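Werkstattbuch, 19. Juni 2018
Eintrag: Sânziana Rusu
Abtropfgestell Urkico, Nacharbeit + Teststand

Früh angefangen, Musterteile aus Lieferung Cindon endlich durch. Endplatten passen, Bohrbild stimmt diesmal. Im April war es ja um eine halbe Stabdicke versetzt, damals alles zurück. Zwei Stäbe trotzdem mit Grat am unteren Ende, mit der Feile nachgegangen, dann liefen sie sauber in die Aufnahme. Nicht mit dem Gummihammer! Gibt Dellen in den Lack, siehe Eintrag von Zoltán.

Stababstand nachgemessen, oben und unten. Oben gut. Unten wandert es zum rechten Ende hin ein bisschen, aber noch in der Toleranz. Frage ist ob das an den Stäben liegt oder an der Schiene. Tippe auf Schiene. Emese hat noch eine vom alten Kozma-Satz, die mal gegenhalten.

Belastung: Gewicht 65 N mittig auf die obere Schiene, 10 Minuten stehen lassen, abgenommen, wieder gemessen. Anzeige 3,114 mm vor und nach der Last, also keine bleibende Verformung. Zweiter Durchgang gleiches Ergebnis. Dritten hab ich mir geschenkt, Uhr war schon weit.

Dann Tisch umgeräumt für die Teller. Gestell mit der hohen Seite nach hinten Richtung Wand, Karton rechts direkt dran als Ablage. Der flache Karton ist besser als die Kunststoffwanne, man kommt von der Seite ran und das Geschirr klappert nicht so. Tuch erst danach glattgezogen, geht aber nicht richtig, vorne wirft es immer Falten. Beim nächsten mal zuerst Tuch, dann Gestell.

Stand vor dem ersten Teller:
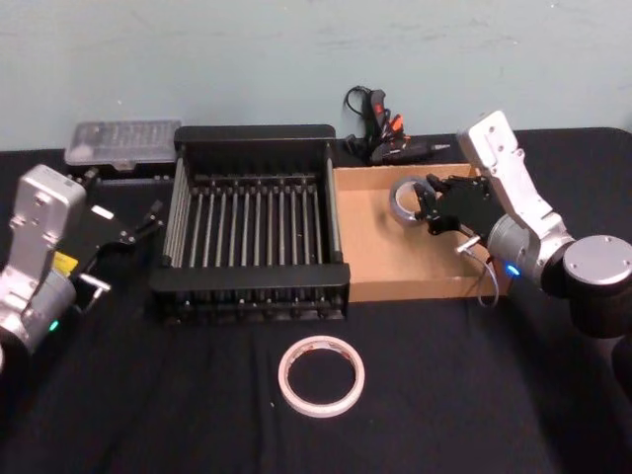
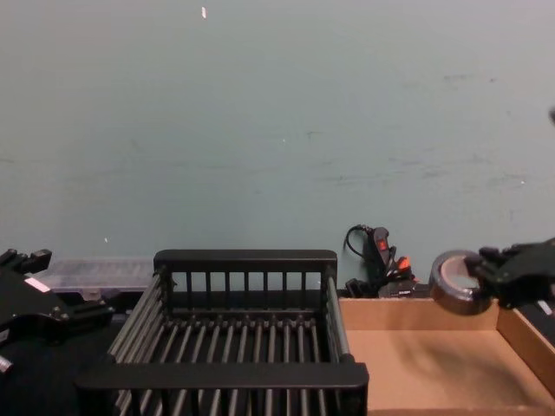
Ildikó Pap meinte dazu am Telefon, der Karton gehöre auf die linke Seite, in den meisten Küchen stehe das Gestell doch rechts vom Becken und man räume dann nach links aus. Außerdem sei Pappe neben einem Abtropfgestell auf Dauer Unsinn, nach einer Woche sei der Boden durchgeweicht, sie habe das bei Firnport schon einmal gehabt. Und sie wolle die tiefen Suppenteller mit drin haben, nicht bloß die flachen, die flachen stünden überall.

Stimmt mit den Suppentellern. Pappe lass ich vorerst, wir arbeiten ja trocken. Links/rechts ist mir eigentlich egal, aber probieren kann man es. Notiert für den zweiten Aufbau.

Plan Tellertest, damit es nicht wieder jeder anders macht:
Flache Teller zuerst, einzeln, von hinten nach vorne einsetzen. Immer einen Schlitz frei lassen. Dann ohne freien Schlitz, schauen ob die Ränder aneinander stoßen. Suppenteller danach extra, nicht mischen. 4 Durchgänge je Sorte, Neigung jedesmal mit dem kleinen Winkelmesser am vordersten Teller. Teller nach jedem Durchgang zurück in den Karton, nicht auf den Tisch stapeln. Absplitterungen sofort aufschreiben, auch kleine.

Babatunde bringt die Suppenteller mit, sind aus dem Bestand von der Kaffeeküche, also bitte heil zurück. Tassen kommen erst mal nicht dran, dafür bräuchten wir den Einhänger und der liegt noch beim Lackieren.

Offene Punkte
- Schiene rechts unten gegen Kozma-Teil prüfen (Emese)
- Feile ist stumpf, neue bestellen
- Füsse: Gummi oder Filz? Auf dem Tuch rutscht es nicht, auf blanker Platte noch nicht probiert
- Cindon wegen der Grate anschreiben, Foto von den beiden Stäben liegt im Ordner
- Wand hinterm Tisch mal abwischen, sieht schlimm aus
- Winkelmesser suchen!! lag zuletzt bei Zoltán im Schubfach

Nachtrag, später: Winkelmesser gefunden, war in der Kiste mit den Schraubzwingen. Skala ist schwer abzulesen, zu zweit geht es besser, einer hält, einer schreibt. Flache Teller fang ich morgen mit Babatunde an, Suppenteller wenn er sie dabei hat.

S. R.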